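The Long Pause

For the better part of a winter, the cleverest thing in the Standale workshop was a pause. The robot would reach for something, stop a hand's width short, and hang there. Visitors found this thoughtful. The people who had written the software knew it was waiting for its own planner to finish an argument with itself.

Kalliopi Ristić has spent three years on that argument. Her project, a planning layer called Flaleck, sits between the part of the system that sees and the part that moves, and its job is to stop either from doing anything daft on the other's behalf. She describes it as middle management, and doesn't mean it kindly.

The trouble starts with seeing. A camera model will tell you, with great confidence, that there is a cup on the table. Thirty milliseconds later it will tell you, with equal confidence, that there is a cup on the table four millimetres to the left. Neither claim is outrageous. But a planner that believes every one of them will throw away a perfectly good path and draw up another, and then another, until the arm is dithering like a man choosing a sandwich.

The old version of Flaleck believed every one of them. In a log from February that Ristić keeps pinned above her desk, it replanned a single reach 120 times. The reach was abandoned. The log is very thorough about it.

The new version is more of a sceptic. It holds on to a belief about where each thing is and changes its mind only when the evidence piles up past a threshold. Small wobbles are absorbed by the controller, which runs at 500 cycles a second and can nudge the arm along without asking permission. Big surprises go upstairs. Most of the past year has gone into deciding what counts as big.

Soft, shiny and clustered things are the worst of it. Boxes have edges, and edges are a gift. Pile up a few small objects of the same colour, though, and the perception model, Jin, may call them one thing, or five, or one thing with a great many legs. For a while Flaleck dealt with this by assuming the most frightening answer and steering round all of it, so that a modest heap acquired the footprint of a dinner plate. Nowadays it keeps several answers on the go and plans a route that would be tolerable under any of them.

Clear plastic comes a close second. A depth sensor looks straight through it and reports on the furniture. Ristić's fix is to have the software remember what it has hold of: once the gripper closes on something, Flaleck attaches a rough shape to the end of the arm and treats that shape as real, whatever the camera says later. Colleagues call it the faith module. It's 30 lines of code, and she says they took her longer than the rest of the file.
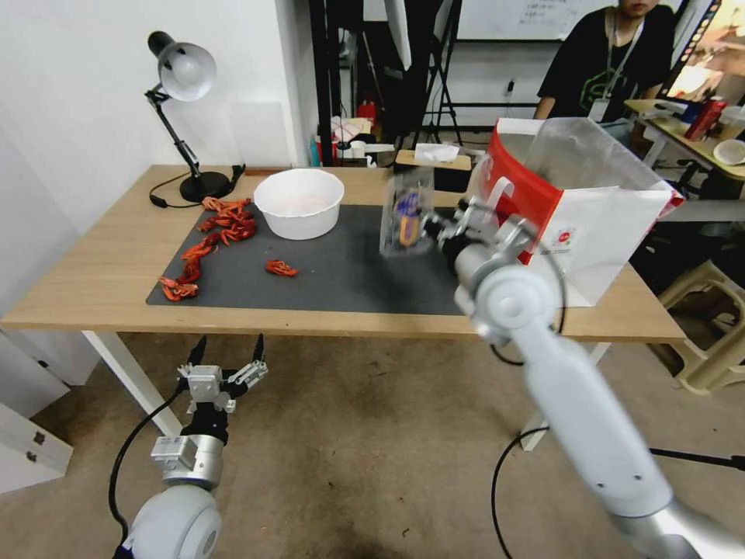

Anqi Zou is less taken with all this belief-keeping. A planner that refuses to be surprised, Zou argues, will sooner or later carry on serenely towards a cup that has been moved, and a pause is at least an honest admission of confusion. Zou would sooner see the hesitation kept and made shorter, with the threshold learned from data instead of set by hand in a text file.

Ristić concedes the text file. It contains a number that she changed twice while I was there, once up and once back down, with a comment beside it reading "do not touch". The group at Kordale, who run the same code on different arms, have their own value and think hers is reckless. She thinks theirs is why their demonstrations need chairs.

The next release will let the threshold vary with speed, so that the arm is stubborn while crossing open space and open to persuasion near the end of a reach. It was due before I visited. The planner, I was told, was still considering it.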